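# Notes on the February Open Day at Fladent

In February I attended the open day held by Fladent at its Jestlow building. The invitation had gone to suppliers, two local colleges and a small number of people who write about automation, and I was admitted under the last heading. The program listed 19 stations. I visited fewer than half, having spent most of the afternoon at one of them, and these notes should be read with that in mind.

The day began with a short address in the main hall. Mirela Figueiredo, who leads the household handling group, spoke for less than ten minutes and showed no slides. She told the audience that her group had stopped building demonstrations in which a robot arm performs a single task at a fixed spot, and that most of its effort now goes into recording how people do ordinary chores. The recordings are made with hand-held grippers of the same shape as those fitted to the arms. A person picks up the tool, does the work with it, and the camera on the tool keeps a record from close range.

The recording program is called Miranda. The arm that learns from it is supplied by Flustetti, a partner of some years' standing, and was set up at the far end of the hall behind a low barrier. I saw it run twice. On the first run it picked up a folded washcloth and placed it on a shelf without difficulty. On the second it closed its fingers slightly above the cloth, opened them, and waited until an operator reset it. The operator announced the result to the visitors in the same tone she had used for the first. I thought well of her for that.

The Miranda tables were at the opposite end, and it was there that I stayed. Visitors were permitted to watch at any time and to try the tools after 2 p.m. The chore for the day was linen: small cloths to be lifted, folded, and moved between a tabletop and a basket. The group chose it because soft items remain hard for the arm. A cup has one shape. A cloth has a new one each time it is put down, and the edge that a person would pinch without thinking may be tucked underneath.

I took my turn late in the afternoon. The tool is heavier at the front than I expected, and it takes some minutes to stop turning the wrist as one would with a bare hand. The instructor's advice was to move slowly, to approach the cloth from the side of the fold, and to let the pads close fully before lifting. My first three attempts were poor. I was told that poor attempts are kept and marked, and that the group would like more of them than it receives.

Several visitors asked how much recording is enough. Ms. Figueiredo declined to give a general answer. She said that the linen set held 44 hours at the start of the month, that the cloths and containers are changed often so that the arm does not come to depend on one pattern or one kind of weave, and that the group would continue until the results stopped improving. A student asked whether the people who make the recordings are paid. They are, by the hour, and they are rotated off the tables before their hands tire.

I have two reservations. The first concerns space. The aisle between the tables was narrow, and those of us at the back could see very little once a group of any size had formed. A raised screen would have helped. The second concerns the printed guide, which ran to 61 pages and gave the linen work a single paragraph, although it was plainly the part of the day that held people longest.

Fladent has stated that it intends to hold a second open day later in the year, with the kitchen tables included. I have asked to be placed on the list, and would suggest that readers with an interest in the recording side write to the Jestlow office early, as places at the tables were taken within the first hour. Parking is behind the building and is entered from the north side only.

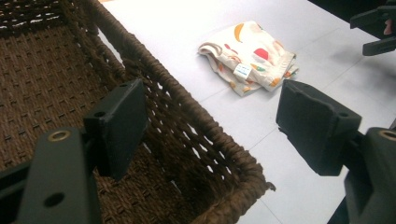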